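Dreva (planning software)

Dreva is a task and motion planner for robot arms that work in ordinary homes, kitchens most of all. It was started by Trinidad Daza as a small add-on to the Jutis control library, and over the years it has grown into a package of its own, with a friendly manual and a rather devoted circle of users.

The planner takes a goal written in plain terms, such as moving a block from a board to a shelf, and breaks it into short motions that the arm can carry out one by one. Before each motion it asks the perception module, Vastico, for a fresh list of objects and surfaces, and it keeps a wide margin around anything Vastico can't name with confidence.

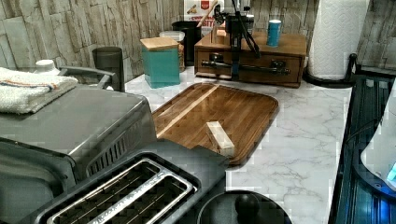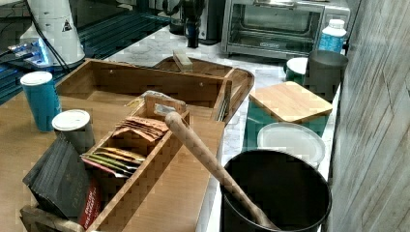

Small wooden blocks and crowded kitchen counters

3 min read

Clutter is where Dreva spends most of its effort, as anyone who has watched its log scroll by will know! Lids, handles and tall cans all get simple box or cylinder shapes, and the search then tries up to 24 grasp angles for the target, dropping those that would bring the wrist too close to a neighbor. Desmond Strickland rewrote this part of the code in October, and the current test suite holds 1273 stored layouts.

Control is left to Jutis, which smooths the path and stops the arm if the force reading climbs too quickly. A browser tool called Urrutia replays finished plans step by step (it can also show the ones that were thrown out, in gray). Version 14 was released on 1 April 2025.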